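About Us

Home Repairs Hire Shop Prices About Us Contact

Dreletti – tent and awning repair in Lorkwood

Dreletti is a small company which repairs tents, caravan awnings, boat covers and other things made of strong cloth. We have our workshop in Lorkwood, on the road to the old sawmill, and we receive work by post from the whole country. We also hire out tents in the summer, and we have a small shop where you can buy pegs, cord, zips by the metre and cloth for your own repairs.

On this page we want to tell you who we are and how we work. If you only want to know the price for a broken zip, please look at the page Prices. It is quicker.

How we started

The company began in a garage with one sewing machine. The founders had moved to Lorkwood from abroad and had worked before in a factory where sails and truck covers were made. In the first winter they took every work which came: curtains, a horse blanket, the cushions of a fishing boat, and even the roof of a puppet theatre. The tents came in spring, when the campsite at the lake asked if somebody could repair the family tents they had for hire. The zips were worn out and the floors had holes. The campsite was satisfied and told it to its guests, and from that time on we always had tents.

After the garage we had a room behind the bakery, which was warm but too narrow. A big awning could not be opened there, and we had to look at it piece by piece, or carry it out to the car park and hope for a dry hour. The workshop where we are now has 189 square metres and a high ceiling. We can hang a complete awning from the beams and walk around it, and we can dry wet canvas in it also in February, although for this month you should give us a little more time.

The name Dreletti is not a family name. It is a word the founders' children used for the noise of the sewing machine, and it was written on the first box of threads as a joke. When the company had to be registered, no better name was found in time.

What we do

Most of our work is zips. A zip is the part of the tent which moves most, and it is also the part which gets sand in it. Very often the zip itself is still good and only the slider is worn. Then we change the slider, and you pay for the slider and for a short time of work. We will always tell you if this is enough.

After the zips come the seams, the floors, the windows of awnings and the places where the poles rub on the cloth. We replace mud walls and we sew new loops for pegs. We can make a larger tent door if somebody in the family uses a wheelchair – we have done this for several customers and we are glad to discuss it. We also change the colour of guy ropes, if you wish to have ropes which are easier to see in the evening.

In the last full season before this page was written we finished 3521 repairs. Many of these were small ones, and a few of them needed a week.

There are also things which we do not do. We do not repair parachutes, climbing equipment or life jackets. For these you need a workshop with a special licence. We do not print logos. We do not repair air beds any more, as the result was too often not good enough, and we would not like to take money for it.

Cloth and materials

For cotton canvas we work with the weaving company Yordanov, from whom we have bought since the room behind the bakery. Their canvas is a little heavier than what you find in most new tents, and it takes one season until it has the same softness as the old cloth beside it. The colour will also be different at first. Please do not be disappointed when you open the parcel: sun and rain will bring the two pieces nearer to each other, but a new panel in a ten-year-old tent will always be visible for a person who knows where to look.

For nylon and polyester we keep the usual weights in green, sand, grey, blue and red. If your tent is in another colour, send us a small photograph in daylight. We will look in the box of remnants, where we have many old colours which are not produced any more. Customers who are giving up a damaged tent can send it to us and we cut the good parts out for this box. You will receive a discount on your next repair.

For proofing we use Onine, which is our own mixture on water base. It was made for us after we had tried many products and were not happy with the smell. Onine is for cotton and mixed cotton only. Please do not use it on nylon, where it will stay sticky. 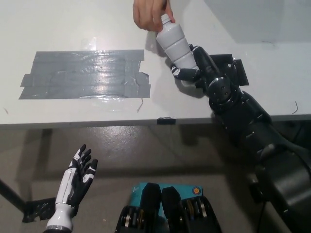

Many customers try to help the tent before they send it to us, and they ask if this was wrong. Usually it was not. When it rains at two o'clock in the night, you must use what you have in the car. Grey duct tape is what we see most, put on in strips which overlap, with ragged ends on both sides, just like the patch on the white table. For a weekend such a patch is a good solution. For a longer time the glue goes into the cloth and becomes hard, and we need more time to clean it than to sew the new piece. If you can, please put the tape only on the outer side, keep away from the seam, and write to us what sort of tape it is. Please do not pull it off before posting. With thin cloth the coating can come off together with the tape, and then a small hole has become a large one.

How a repair goes

First you write to us or call us and tell what is broken. Two or three photographs are helpful, one from near and one from some distance, so that we understand which part of the tent it is. We answer with an estimated price. When you agree, you send the tent or bring it. Please send it dry and clean, without poles and pegs if these are not part of the problem. A tent full of wet grass makes the other tents in the shelf wet too, and we must then charge for the cleaning.

When your parcel arrives, it gets a cloth label with a number, and this label is sewn on the bag so it cannot be lost. We open the tent and look at all of it, not only the place you have written about. If we find something else, we inform you and wait for your answer. We never do additional work without asking. Some customers find this slow, but we had once a misunderstanding about a very expensive window and we do not wish to have another one.

From October until March a normal repair takes two weeks. In May and June it can be five or six. Every year we ask our customers to send the tents in autumn, and every year most of them come in the week before the first holidays. We understand it, we also find our own broken things only when we want to use them.

Tents for hire

We have 200 tents for hire, from the small one for two persons up to the round canvas tent where a school class can sit in a circle. The hire is mainly for schools, scouts, small festivals and weddings. All tents are put up and examined after each use. Within about an hour of driving from Lorkwood we bring them and, for a fee, put them up. Farther away you collect them yourself, or we send them by carrier.

If you hire for the first time, take a tent one size larger than you think. The number of persons printed on a tent bag is for people who lie very near to each other and have no luggage.

The people in the workshop

We are 10 people. Four of us sew, two do the cleaning and proofing, and the others share the hire, the shop, the post and the office. Between us we speak six languages, so if English is difficult for you on the telephone, please tell us and perhaps we can find another one. Most of us learned the work here. We take one apprentice every second year, and it is not necessary to have experience with a sewing machine, but you should have patience with large pieces of cloth and not be afraid of spiders. In old awnings there are quite a lot of them.

We close for three weeks each winter, when the machines are serviced and we do the stocktaking. The exact dates are on the Contact page.

Courses

In winter we offer evening courses where you can learn to repair your own tent: how to sew a straight seam in heavy cloth, how to change a slider, how to put a patch in a nylon floor. The groups are small and you may bring your own tent, if it fits in the room with the others. At the moment the courses are paused. If you write your name on the waiting list, we will inform you when they begin again. The vouchers which were already bought stay valid, and we will not put an end date on them.

Visiting us

You can park in front of the building, also with a caravan, but please not across the gate of the neighbour. The entrance for customers is at the side, up the ramp. If the door is closed, ring the bell for a long time – the machines are loud. At present please make an appointment before you come, and leave your parcel in the covered shelf beside the door if you do not need to talk with us. Write your name, your telephone number and the fault on a paper and put it inside the bag, not outside, where the wind takes it.

Page last changed: 10 January 2021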